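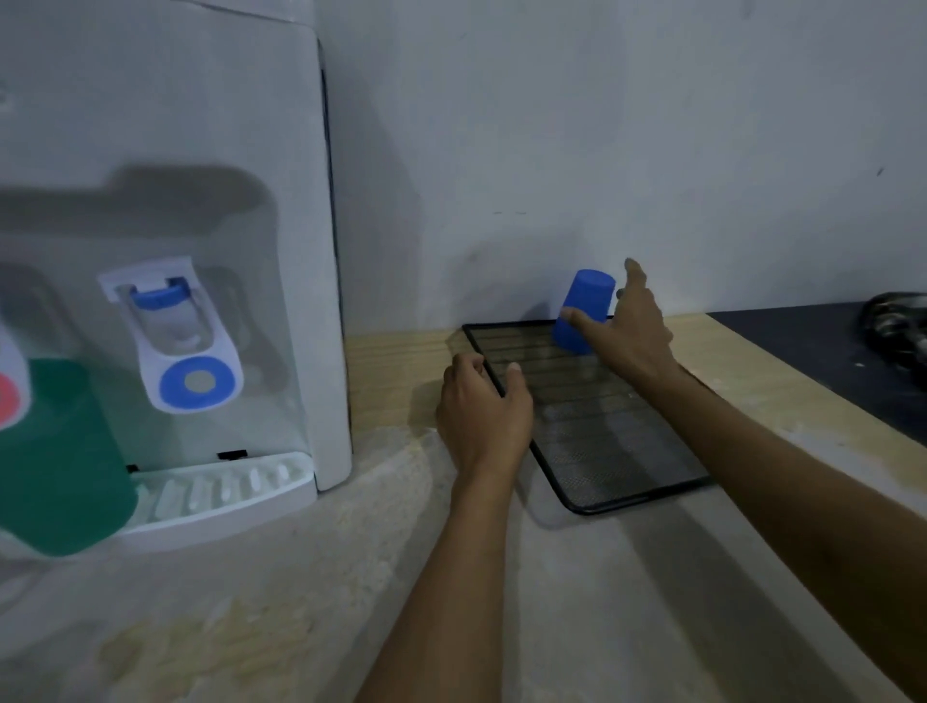

写真:水の味班

水の味はどこで決まるのか
「地域と生活」プロジェクト演習 最終報告書
Ritholm寮自治会 × 水の味班

1 はじめに

本班の研究は、Ritholm寮の談話室で起きた口論から始まった。水道水はまずい、いや同じだ、という誰もが一度は聞いたことのある口論である。まずい派は毎週ペットボトルの水を箱で買い、階段で運び上げていた。同じ派はそれを眺めながら蛇口の水を飲んでいた。どちらの派も相手の水を飲み比べたことはなく、そのわりに両派とも大変自信があった。

指導教員に相談したところ、「飲んでみればいいのでは」という助言をいただいた。前期の演習で受けた助言のうち、もっとも短く、もっとも手間のかかるものだった。

本報告書では、目隠し試飲の結果と、水の値段や容器が味の評価にどう影響したかをまとめる。水質の化学分析は行っていない。班員5名のうち化学を履修している者がいなかったためで、分析装置の使用申請書は途中まで書いた。

2 先行研究と仮説

官能評価の教科書を読むと、水はかなり扱いにくい試料らしい。味が薄いため、温度や直前に食べたもの、器のにおいに評価が引きずられる。ワインの飲み比べに関する文献には、値札を見せると評価が上がるという報告が何度も出てくる。ワインで起きることが水で起きない理由は、班内では誰も思いつかなかった。

そこで仮説を二つ立てた。
仮説A:銘柄を隠せば、水道水と市販の水の評価に大きな差は出ない。
仮説B:値段を見せれば、高い水のほうがおいしいと評価される。

三つ目として「まずい派は結果を認めない」という案も出たが、検証方法が決まらなかったため見送った。今となっては惜しい。

3 方法

試料は次の3種類とした。
・寮の水道水
・水道水をPastor(ポット型浄水器)に通したもの
・市販のミネラルウォーターJonby

試料はいずれも冷蔵庫で一晩冷やし、同じ紙コップで出した。紙コップは最初、いちばん安いものを購入した。予備試飲ではどの水を飲んでも「段ボールの味がする」という回答が並び、ある意味で仮説Aは初日に支持された。本試験ではもう少し高い紙コップに切り替えている。

参加者は寮生と、談話室に立ち寄った他学部の学生である。回答はDokixというアンケート作成サービスで集めた。おいしさ、飲みやすさ、「毎日飲みたいか」をそれぞれ段階評価とし、最後に自由記述欄を設けた。試飲は延べ1,779杯になった。このうち何杯が研究への関心によるもので、何杯が単に喉の渇きによるものかは区別できていない。暑い時期の夕方、運動部の練習が終わる時間帯に回答が集中していることは、ここに正直に記しておく。

試飲は二部に分けた。第一部ではコップの底に記号だけを書き、どの水かを伏せた。第二部では値段の札を添えた。Jonbyの札には、駅前の店で売られている大瓶の値段として、ほぼ640円と表示した。水道水の札の文面では班内の意見が割れた。「無料」と書けば水道料金を払っている自治会に失礼であり、正確に書くと一杯あたりの値段が小さすぎて札として成立しない。最終的に「寮費に含む」とした。

4 結果

4-1 目隠し試飲

仮説Aはおおむね支持された。水道水、Pastorの水、Jonbyのおいしさの評価はほとんど重なり、どの水が一位になるかは集計する日によって入れ替わった。飲みやすさではPastorの水がわずかに上に来たものの、この項目は回答者による散らばりが大きく、差があると言い切れるものではない。

どれが水道水かを当ててもらう設問も置いた。正答の割合は、あてずっぽうで答えた場合とほぼ変わらなかった。まずい派の中心人物は、水道水を口に含んで「これは山の水」と答えた。本人の希望により、これ以上の詳細は控える。

自由記述にはおもしろいものが多い。まったく同じ水について「角がある」「丸い」「少し悲しい」という記述が得られた。「少し悲しい」は班の分類表のどこにも入らず、「その他」の欄に置かれたまま現在に至る。

4-2 値札つき試飲

仮説Bも支持された。それも、こちらが心配になるほどはっきり支持された。値札を添えるとJonbyの評価は全項目で上がり、「寮費に含む」の水はそろって下がった。中身は第一部と同じである。

確認のため、一部の回では札を入れ替え、水道水にJonbyの札を添えた。すると評価も札と一緒に引っ越した。自由記述にも「余韻が長い」「やはり違う」といった言葉が現れた。この回の参加者には終了後に事情を説明し、全員からデータ使用の了承を得ている。了承をいただくまでの沈黙には、長いものもあった。

4-3 容器と温度

予定外の発見として、温度の影響があった。冷蔵庫に入りきらなかった分を常温で出した回があり、その回だけは水の種類に関係なく全体の評価が落ちた。談話室の冷蔵庫には寮生の私物が詰まっており、名前の書かれたプリンを動かす権限は我々にはない。常温の回は本集計から外し、参考値として付録に載せた。

容器については、ガラスのコップで飲んだ少数の参加者が、紙コップの参加者より高い評価をつける傾向を見せた。ただしガラスのコップを使ったのは紙コップが切れた日のことで、計画的に比べたわけではない。傾向らしきものがあった、という程度に読んでいただきたい。

5 考察

今回の範囲で言えば、水の味の評価は、水そのものよりもまわりの条件に大きく動かされていた。値札、温度、器、そしておそらく喉の渇きである。最後の条件は測っていないが、練習帰りの運動部員はどの水にも満点をつけていった。

では水道水はまずいという感覚は思い込みなのか。そこまでは言えない。聞き取りでは、実家の水と味が違って驚いたという新入生が何人もいた。水の硬さや消毒のにおいは地域ごとに異なるし、朝いちばんの蛇口の水にはしばらく配管にいた水が混ざる。我々の試料は一晩冷やしてあるので、そうした違いは弱まっていたはずである。まずい派が問題にしていたのが「朝の洗面所の水」だとすれば、我々は彼らの問いにまだ答えていない。この指摘は中間発表のあと、まずい派から文書で受け取った。よく書けた文書だった。

費用の面も考えた。味の差がこれほど小さいなら、箱買いをやめて浄水器か共用の給水機に移るほうが安く済みそうに思える。ところが寮生に尋ねると、箱で買う理由は味だけではなかった。断水への備え、部屋から出ずに済むこと、空きボトルが何かと便利であること。なかには、階段で運ぶのが唯一の運動だという回答もあり、班としてこれを奪うことはためらわれた。

6 限界

参加者は寮の周辺に偏っている。年齢もほぼ同じで、全員が夜更かし気味である。同じ人が何度も飲みに来た場合の扱いも甘かった。Dokixの設定で重複回答を防げることには、回収がすべて終わってから気づいた。設定画面のいちばん上にあった。

試飲の順番の影響も十分には除けていない。順番表は作ったのだが、当番が交代するたびに表の解釈が変わり、ある日は上から、ある日は下から読まれていた。平均すれば打ち消し合うのではないか、というのが当番全員の見解である。

また、出題側の班員が答えを知っていた。水道水のコップを渡すときに顔がゆるむ者がいるという指摘を受け、途中から壁を向いて渡すことにした。愛想が悪いという苦情が自由記述に残っている。

7 今後の課題

・朝いちばんの水と、しばらく流したあとの水の比較
・順番表の書き直し(矢印を入れる)
・喉の渇きを尋ねる設問の追加
・出題側も答えを知らない方式での再試験
・「少し悲しい」の分類

後期は別の班が本テーマを引き継ぐ予定である。順番表、集計表、余った紙コップ(安いほうも含む)は談話室の棚に置いてある。安いほうのコップは鉛筆立てとしての使用を推奨する。

8 謝辞

試飲に協力してくださった皆様、談話室の使用を認めてくださったRitholm寮自治会、批判的な文書を寄せてくださったまずい派の皆様に感謝する。なお、まずい派の箱買いは5月の時点で続いている。

付録A 設問一覧
付録B 常温の回の集計(参考値)
付録C まずい派からの文書(全文、本人たちの了承済み)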